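Course handout, unit 6: Judging a service robot before you rent it

This handout goes together with the lecture on mobile robots in shared rooms. Please read it before the exercise class. The example is the Sorkerine, a wheeled service robot with one arm, offered by the firm Clakus on a monthly rental. We do not discuss how the robot is programmed. We discuss what a customer receives, what the customer must prepare, and where the offer is weaker than the brochure makes it sound.

1. What is on offer

Clakus rents the robot in two packages. The basic package contains the robot, the charging dock, and a first mapping of the rooms. The robot can then drive between named places, wipe a free counter, and report what it finds. The larger package adds the handling tasks: closing a dishwasher door, bringing a cup from a table to the counter, and pushing a chair back to its place. In both packages the software is called Trudereo. It runs on a tablet, and the customer uses it to draw zones on the map and to give them names.

The rental time begins on the day of the mapping and not on the day of delivery. Students often overlook this point in the contract text. If the mapping is delayed by the customer, the rental has not started, but the insurance of the robot is already the duty of the customer.

2. The room comes first

A service robot is judged together with its room. The same machine can look very capable in one building and very clumsy in the next. For this reason the first document you should ask for is the site report, and the first thing you should do yourself is to stand at the place where the robot will enter and look at the floor, the doors and the handles.
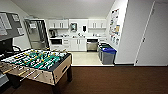
Kenta Fukuda

The break room in our example has a game area with dark brown carpet and a kitchenette with light beige tile, and the two floors meet along a straight edge. For a person this edge has no meaning. For a wheeled base it is the first question. The Sorkerine measures the tilt of its body at every change of floor, and it slows down when it carries something. In the Trudereo map you should draw the edge as a line of its own, even if the strip seems flat to you. Then the robot crosses it straight and does not follow it with one wheel on each side.

The foosball table is the second question. A laser scanner mounted low on the base will see the legs of such a table and very little else. The rods and the handles stick out past the side wall, at a height where the low scanner measures nothing. The robot has a depth camera on the mast for this case, but a rod can move in and out during play, and the map is only true for the moment in which it was made. Clakus recommends to draw a keep-out zone that includes the rods at their full length. I agree with this, and I would also close the zone completely while people are playing.

The third question is the handles. Look at the cabinets, the drawers, the dishwasher and the door on the right. The upper cabinets have small vertical handles. The door has a lever. The gripper of the Sorkerine has two fingers and is made for bar handles and for light objects. A lever can be pressed down by it, but to press, pull and drive backward in one movement is not part of either package. If a door is normally closed, you must plan the route without it or ask for a separate offer.

Do not forget the surfaces. Dark glass and stainless steel are difficult for many depth cameras, and in a kitchenette they are often found side by side. During the mapping you should ask the technician to show you the raw depth picture of the appliance fronts. Holes in this picture are normal. What matters is whether the software treats a hole as free space or as unknown space. In Trudereo the basic setting is unknown, and it should stay so.

3. Trial period

The contract allows a trial of 13 working days. Use the first 5 of them only for driving, without any handling task. This sounds slow, but faults in the map are easier to find when the arm is folded. Write down for every stop the place, the time of day and who or what was in the way. A short note such as "stopped at carpet edge, nothing in front" is more useful than a long opinion.

After this you can add the counter task. Begin with a cleared counter and put the small items back step by step, so that you can see at which point the wiping result becomes poor. In the test of our course we used the Collado checklist, which you find in the course folder. It has one page for the floor, one page for obstacles and one page for handling. Fill in the floor page before the others.

4. Remarks on the offer

The support by telephone is good and the tablet is easy to understand. The price list is less clear. A second mapping is charged when furniture has been moved, but the contract does not define what counts as furniture. A game table on heavy legs will probably stay where it is. Waste bins are moved often, and a customer should ask in writing whether they are included.

The arm is quiet. The base is louder on tile than on carpet, and in a room where people make telephone calls this may decide about the working hours of the robot.

5. For the exercise class

Choose a shared room in your own building. Draw its plan by hand on one sheet, with every change of floor, every door and every object that sticks out above knee height. Mark one route to the counter and one place for the charging dock, and give a reason for both. Then read section 6 of the rental contract and write down which of your marked objects would cause an extra charge if it was moved. Bring the sheet on paper, as we will exchange the plans between the groups.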